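4.2 Clearing a table

Sorting a mixed pile into a bin is a chore most people finish without thinking. We used it as our second task, with toys, cloth and small household items heaped on a dark tabletop next to a clear plastic bin (Figure 3). Plush toys and crumpled cloth share the pile, and the arm has to choose a grasp for each.

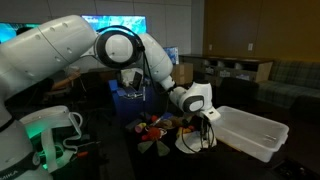
4.3 Results by item type

Over 163 trials, rigid items were placed far more reliably than soft ones. Cloth was the main source of failure - the fingers often closed on a fold and let go during the lift. Van Beek and Coppens report the same problem with the Pokau planner.

Thin plastic and fabric also hang below the gripper and can hide whatever is under them from an overhead view.
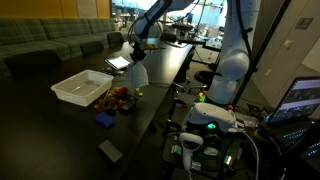
Toy fruits and vegetables gave little trouble when spaced apart, but a tight cluster often needed a second attempt. A person would still clear the table sooner in every condition we tested. We would not call the chore solved - the arm can do it, slowly, with someone close by to reset the pile.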